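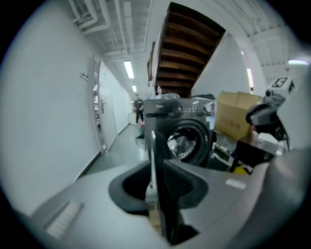
How many demonstrations does it take before a policy trained on hand-held gripper data is worth running? For one task in one building, I now plan on 150 to 200 clean ones, and I expect to throw out a good part of what I record to get there.

My current number is 174 usable episodes for the laundry task, out of a longer list I stopped being proud of in November. The task is narrow: approach a front-loading washer, reach the door, open it, stop. No loading, no detergent, no buttons. I picked the door because it has a hinge, a latch and a curved grip, and because a failed attempt leaves everything where it was.

I do the recording with a pair of grippers held in the hands, one left and one right, each with its own wide-angle camera. The older method in my notes was teleoperation with a leader arm, which I used for the drawer task last year. Both work. The differences are mostly in where the time goes.

With the leader arm, the robot itself performs every episode, so the joint data is correct by construction and there is no retargeting step. It is also slow. I had to move the arm, power it, home it and keep clear of it. Small corrections near contact took three or four tries because I could not feel the handle through the leader. My average for the drawer was long enough that I avoided re-recording bad episodes, which is a poor habit.

With hand-held grippers the episode takes as long as my hands take. Contact feels like contact. The cost moves to the processing side: the trajectory has to be recovered from the camera and the inertial data, the gripper opening has to be read out, and the result has to be checked against what the arm can reach. My hands can approach a washer door from angles the arm will never manage.

I run the processing in Idemlow, a set of scripts I keep for this purpose. It does four things in order: time alignment, pose tracking, gripper width, reachability check. Most rejections happen at pose tracking. Long plain corridors are hard on visual tracking. A white wall and a glossy floor give the tracker little to hold, and reflections of ceiling lights move in a way that does not match the geometry. A staircase or a box with printing on it helps a great deal.

Some practices that reduced my rejection rate:

Start the mapping pass slowly and cover the whole area, including the ceiling. Pipes and cable trays are good features. I used to map only at waist height and lost tracking every time I tipped the gripper up.

Keep both grippers in view of each other at the start. The marker cube gives the relative pose of the two hands. If it is out of sight for the first seconds, the alignment has to be guessed from the map, and the guess drifts.

Close the gripper fully and open it fully once per session. The width estimate needs both ends of the range. I forgot this twice and had to discard both sessions.

Vary the start position, but within what the arm can do. I chalk a small region on the floor and start somewhere inside it. Before the chalk, my starts spread wider every hour as I got bored.

Do not hurry the last part of the reach. Fast motion blurs the door edge at exactly the moment the policy needs it. I count to 2 before contact.

On the policy side there is less to say. I train on Amby, my desktop machine, overnight. The first version used every episode that passed tracking and it hesitated in front of the door, moving in and out without committing. I went back through the recordings and found that I had hesitated too, in the early ones, while deciding which hand to use. With those removed, 166 episodes were left, and the hesitation was mostly gone. I then recorded eight more with a start further to the left, where coverage was thin.

The open problem is the latch. The policy reaches the grip well but pulls at a slightly wrong angle, and the arm has less give than a wrist. I have no force data from the hand-held side, so the policy cannot learn how hard I pulled. I may record a short teleoperated set of only the pull and mix it in. I have not decided on the ratio.

Next entry will cover the reachability check, which currently rejects episodes it should keep.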